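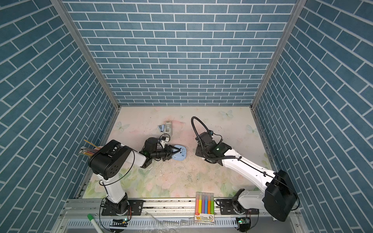 Soccer Kit Care at Home: Cleats, Balls, Gloves and Shin Guards

Updated 30 Sep 2019

These notes cover cleaning, drying and storage of outdoor soccer equipment between matches. They were written for families in the Flonstead and Cunberg youth leagues, where most fields are natural grass on clay, and they apply to adult sizes without changes.

Cleats

Knock the soles together outdoors while the mud is still damp. Dried clay grips the base of the studs and has to be pried off, which scores the plate. Use a stiff nylon brush on the sole and a soft brush or cloth on the upper. A wire brush should not touch either.

Remove laces and insoles. Wipe the upper with lukewarm water and a few drops of dish soap, then wipe again with plain water. Do not soak the shoe or put it in the washing machine. The adhesive between the upper and the sole plate is the weakest joint in most cleats, and long contact with water shortens its life.

Stuff each shoe with plain newsprint and change it after an hour, then again before bed. Dry at room temperature with the tongue pulled forward. Keep the shoes away from radiators, clothes dryers and car dashboards. Leather uppers take a thin coat of conditioner once dry. Synthetic and knit uppers take nothing.

Replaceable studs: unscrew all of them once a month in season. Clean the threads with an old toothbrush, put one small drop of light oil on each, and refit by hand before the final quarter turn with the wrench. If a stud will not start straight, back it out and try again. A crossed thread usually means a new sole plate.

Match balls

Check pressure with a gauge. The thumb test is unreliable on thermally bonded balls, which feel harder than stitched ones at the same reading. Follow the range printed next to the valve. Wet the needle with glycerin or valve oil before inserting it; saliva is a poor substitute and leaves residue in the valve.

Let out a little air before storing a ball for more than two weeks. Indoor low-bounce balls run at a lower pressure, often starting at 6 psi, so keep a separate note of which is which. 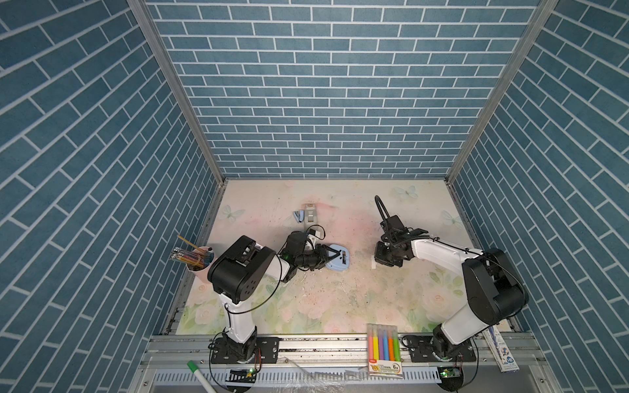

Two robot arms, blue brick-pattern walls and a butterfly-print mat.

Goalkeeper gloves

Latex palms wear fastest when dry and dirty. Dampen them before play. Afterward, rinse in lukewarm water with the gloves on, press the palms gently, and squeeze from the fingertips toward the wrist until the water runs clear. Never wring them. Hang by the wrist strap in shade. Store with the palms apart, as latex faces bond to each other and tear when separated.

Shin guards

Detach the sleeves and wash them cold with the socks. Wipe the shells with a mixture of 50 ml white vinegar and half a liter of water, foam side included, and stand them upright to dry. Burrs on the shell edge can be taken off with 2,000 grit wet sandpaper, used wet, in short strokes away from the foam. Replace any guard with a visible crack.

Jerseys and socks

Turn printed shirts inside out and wash cold. No fabric softener; it coats the fibers and slows drying. For grass stains, work liquid detergent into the fabric, wait 15 minutes and wash as usual. Line dry. Close all hook-and-loop straps before loading anything into the machine with knit fabric.

Off-season storage

Clean everything before it goes away. Use a ventilated bin or mesh bag on an interior shelf; garages in Lillell and farther north go below freezing by February, and cold makes molded studs brittle. Check cleat sizes before reordering.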